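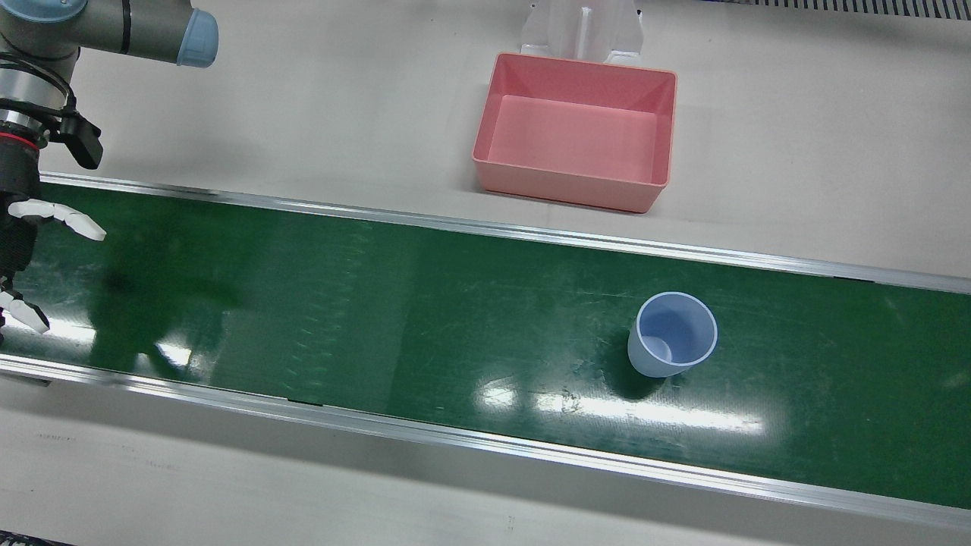
Prunduvari Small Chores

Data card and general readme, last revised 2022-07-17

Hello, and thank you for stopping by! Prunduvari is a collection of recordings of robots trying the sort of small jobs that fill up a kitchen or a packing bench: moving a cup to a tray, clearing a belt, stacking bowls, folding a dish towel (more on the towel further down, bring patience). We put it together to get a fair answer to a question our relatives keep asking at dinner, namely whether a machine can do the dishes yet. The short answer is "some of the dishes, some of the time," and the rest of this file is the long one.

What's in it

There are 42 tasks, split into two groups. The shop-floor group uses a conveyor belt, plastic cups and trays, and a multi-fingered hand on an industrial arm. The household group uses a counter, a sink and a drawer that sticks. Every task folder has the recordings, the joint readings, and a plain text file called notes, which is where the person running the session wrote down whatever seemed worth writing down. Please do read the notes. Rania Sleiman's are especially good, and she is much harder on the robot than I am.

How we scored things

An attempt is marked "done," "done with help" or "not done." A cup that reaches its tray but lands on its side is "done with help," even if nobody touched it, and yes, we argued over that one for most of April. Omar Daher still thinks it should be "not done," and his version of the labels is in the folder named strict, for those who agree with him.

So, can they do chores?

Picking up one rigid thing from a known spot goes pretty well. Thin, light cups are harder than they look, as the fingers tend to nudge them before they close. Glare off a shiny belt confuses the vision model more than we had hoped. The towel was folded to our satisfaction in 2 attempts, and I was in the room for one of them and may have cheered.

Known problems

Clocks drift a little in the drawer task. The labels for task 7 were done by one person only, so treat them gently. The sink recordings have a fan humming all the way through.

Using it

Research and teaching are both fine. Please mention Prunduvari by name if you publish. Questions go to Lama Qaisi, fixes to the labels go to Raimonds Org, and if you get better results on the towel than we did, write to both of them, we would love to hear it.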